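Waston sim kitchen pack — setup notes and review after one winter of use

Posted 2 June 2019 by Li-hua Huang

Short version: good pack, bad defaults, buy it if you have a free afternoon for setup. Four stars out of five.

We run one mobile base at Baloyi, two wheels plus casters, depth camera on a mast. Since January the sim copy of it has lived in the Waston kitchens. I'm the one who keeps that cell going, so this is about setup and upkeep. Not about training results, ask Bastian Brinkmann for those.

Install. Download is big, unpack is slow, then it wants its own folder for textures and won't say so. First load gave me gray cabinets everywhere. Fix is to set the texture path by hand in the config, restart, done. The manual has this on page 61, after the licence stuff. Should be page 1.

Camera mount. The default pitch is level, which is useless for us, we need floor. Tilted it down hard until the drive lane filled most of the view. Check the mount in a narrow kitchen first, a wide one hides mistakes. Also save the pitch in the robot file and not the scene file or you lose it on every scene change. Lost a day to that. 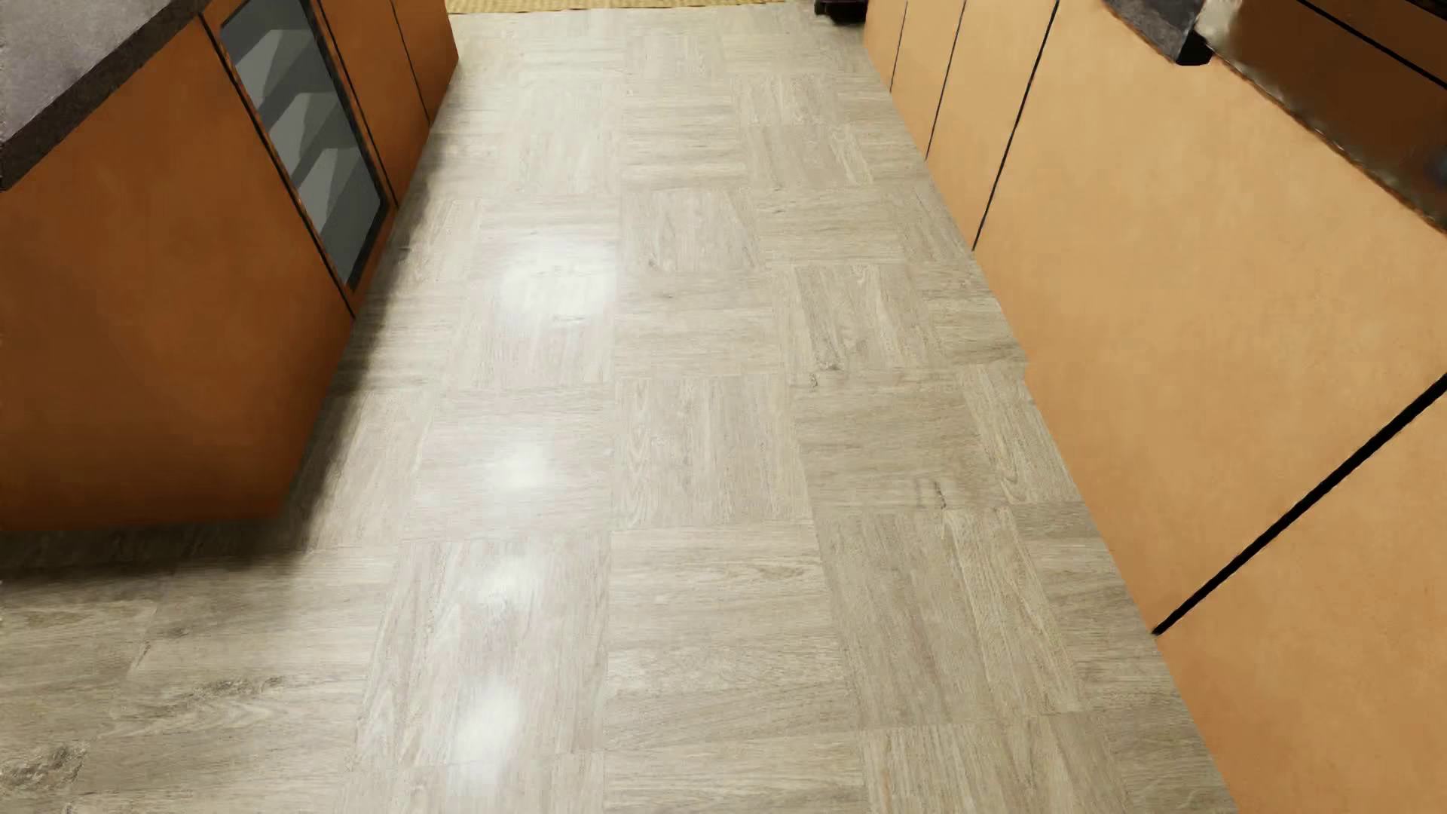
Passage between the cabinet runs, camera pitched down. Four glare patches on the floor, left of center.

Lighting is my main gripe. Floors ship way too glossy. Pretty to look at, murder on our floor segmentation, which took bright patches for obstacles and stopped the base dead. I turned the floor gloss down to 20 and left the countertops alone. Stops dropped off right away. Keep one glossy copy for testing though, real floors get waxed.

Parquet is nice work. Grain changes direction from section to section, there are knots, thin joints. Our old Plavton floors were one flat color and the odometry camera had nothing to hold on to.

Cabinets so-so. Big smooth fronts, hardly any texture, and the black gaps between them are strong enough that the edge detector wants to call them door frames. Had to raise the minimum edge width. Fine now.

Upkeep. Collision meshes need a rebuild after every pack update, it does not do this by it self. Skip it and the base drives into a counter corner as if it were air — ask how I know. Rebuild on the Indness box takes over 1,000 seconds, so start it before lunch. Clear the shader cache at the same time. Ours had 2,805 files in it and loads were crawling.

Support answered both my tickets. Second answer was the useful one.

Would I get it again, yes. Want a gloss slider in the main menu and a warning when meshes are stale. Will update when teh next version is out.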